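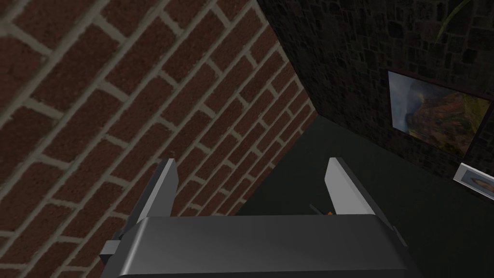 Company Law, Session 12: Directors' duties and the conflict problem

Before we start, a bit of housekeeping. The reading for this session is chapter 13 of the course book, and I'd like you to have gone through the Clumomo problem sheet before the seminar, even if you only get as far as scribbling question marks in the margin. Farah Ginting is taking the seminar groups while I'm marking, so send your attempts to her and leave me out of it!

Last time we looked at who can bind a company. Now I want to look at the people doing the binding, and what happens when they have one eye on their own pocket.

Where the duties come from

In the UK the general duties of directors are in the Companies Act 2006, sections 171 to 177. They used to live in case law, and the old cases still matter, because section 170(4) tells the courts to have regard to them. So please don't bin your notes on Regal (Hastings) v Gulliver. I know some of you were hoping to.

The three we care about here are section 175 (avoid conflicts of interest), section 176 (don't accept benefits from third parties) and section 177 (declare an interest in a proposed transaction). Students mix up 175 and 177 every year. Section 175 doesn't apply to a conflict arising from a transaction with the company itself – that's section 177 territory, or section 182 if the deal has already been done.

A problem to chew on

Stonport Ltd makes shop fittings. It has three directors, Syafiqah, Darmawan and Aiman. Darmawan Govindasamy also owns all the shares in Sarell Ltd, a supplier. Stonport's board is about to buy shelving from Sarell, and Darmawan says nothing. Syafiqah Wattimena has known about his shareholding since August. Aiman Hartono hasn't a clue.

Has Darmawan breached section 177? Most people go straight for yes. Then somebody finds section 177(6)(b), which says a director needn't declare an interest to the extent that the other directors are already aware of it, and changes their mind. Read it again slowly. It says "the other directors", and Aiman is one of them. Would it help Darmawan if Aiman ought reasonably to have known? Look at the closing words of the paragraph.

Now change the facts. A customer called Wendt rings Darmawan at home and offers him a private contract, and he takes it through Sarell. Stonport was too busy to do the work anyway. Does that save him? Section 175(2) says it is immaterial whether the company could take advantage of the opportunity, so think hard before you say it does. You'll also want to ask whether the other directors could have authorised it under section 175(5), and whose votes would count.

Remedies, briefly

Section 178 keeps the old equitable consequences, so an account of profits is the usual one. The company doesn't have to show it lost anything. If Darmawan made £1,000 on the Wendt job, then £1,000 is where you begin, and you can argue about allowances afterwards.

Afiq Majimbun asked me whether shareholders can forgive all this. Often yes, by ratification under section 239, but the votes of the director concerned (and anyone connected with him) are disregarded. We'll do that properly next time, along with derivative claims.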